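La défense de Kurnon a-t-elle vraiment changé ? 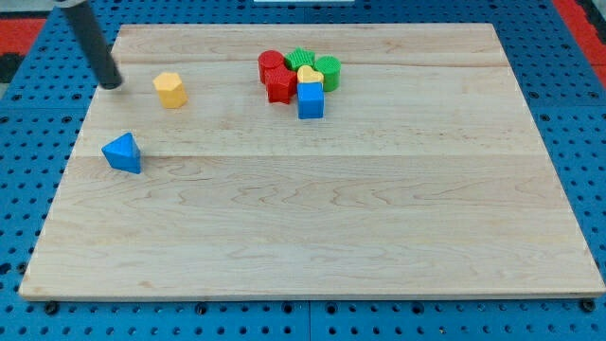
Par Liliana Guerra | 13 février
Imprimer | Envoyer par e-mail

Ermanno Parisi a rappelé deux fois pour décaler l'entretien. Quand il finit par s'asseoir, le coordinateur défensif de Kurnon a déjà sa phrase prête : « On ne subit plus, on choisit. » Je l'avais entendue en avril, presque mot pour mot, avant une saison à 2 260 yards concédés au sol.

Cette fois, il parle du front à quatre et d'un safety descendu dans la boîte. « Contre Sirkville, ils n'ont pris que 108 yards à la course », insiste-t-il. C'est vrai. Sirkville jouait sans son coureur titulaire et a surtout lancé, ce que le tableau de marque final, perdu de 19 points, rappelle assez bien.

Je le lui fais remarquer. Il soupire. « Vous prenez le pire match. » Lequel faudrait-il prendre ? Il cite Sorrentino, une victoire de deux points, sur un field goal adverse manqué.

Ylva Tangen, linebacker et capitaine, est plus prudente. « Le plan est plus simple, on pense moins. Mais sur troisième tentative courte, on recule encore. » Elle réclame davantage de blitz venus de l'extérieur. Parisi n'en veut pas - trop risqué, selon lui, avec des cornerbacks aussi jeunes.

Reste le recrutement. On annonce Amedeo Sala au poste de nose tackle, et le club laisse dire. « Il nous plaît, rien n'est signé », répond Parisi, qui n'ira pas plus loin. Un seul joueur suffirait-il à fermer le milieu ? « Il nous aiderait. »

Je lui demande enfin combien de yards au sol il jugerait acceptables la saison prochaine. Il préfère ne pas donner de chiffre.

Imprimer | Envoyer par e-mail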